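## 4. Recording garment examples

Read section 3 first. The Voso gripper must be charged and paired before you start, and the storage card needs room for a full session. A session is 40 recordings.

### 4.1 Before you record

1. Clear the work surface. Use a plain, light-coloured one if you can.
2. Turn the garment label to the inside.
3. Open the Cliven recorder and choose **Garments > Pick and fold**.
4. Enter your operator code and the garment number from the bin tag.
5. Squeeze the handle fully, then let it go. The width reading should return to the same value each time. If it drifts, repeat the calibration in 3.4.

> **Caution:** Keep fingers, cords and jewellery away from the link arms while the handle is moving. The pivots can pinch.

### 4.2 Recording a pick

1. Drop the garment from chest height so that it lands in a heap. Don't arrange it.
2. Hold the gripper over the heap and press the thumb button. Wait for the short beep.
3. Bring the gripper down at an even pace, with the jaws open.
4. Choose a raised fold and place one finger on each side of it.
5. Close the jaws until the fold is held.
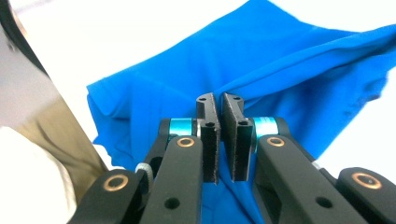 6. Pause for one second, then lift straight up until the garment clears the surface.
7. Lower it, open the jaws and press the thumb button again to stop.

If you miss the fold, keep recording and try once more. A second attempt is useful to the model. After two misses, stop and mark the recording **Retry**.

> **Note:** Your free hand may rest on the table, but don't use it to hold or feed the cloth during a pick. Recordings with two hands on the garment belong under **Garments > Two-handed**.

### 4.3 Varying the examples

Change the starting heap every time. Swap the garment after every fifth recording, and move to a different spot on the table when you do. Mix knits with stiffer fabrics. The August set from the Fagundes site had 1,365 recordings, of which 321 were near-copies of each other and had to be left out of training.

Vary the height you start from as well. Don't vary your speed on purpose; work at the pace that feels normal to you.

### 4.4 Checking and uploading

1. Play back the first and last recordings of the session.
2. Check that both fingertips stay in view through the grasp.
3. Delete any recording where the lens was covered or the light changed sharply.
4. Connect to the Lement server and press **Send session**.
5. Leave the gripper switched on until the status reads **Stored**.

Error 673 means the video and the width reading are out of step. Restart the recorder and send again. If the error comes back, keep the files on the card and contact Rosângela Guimarães with the session number.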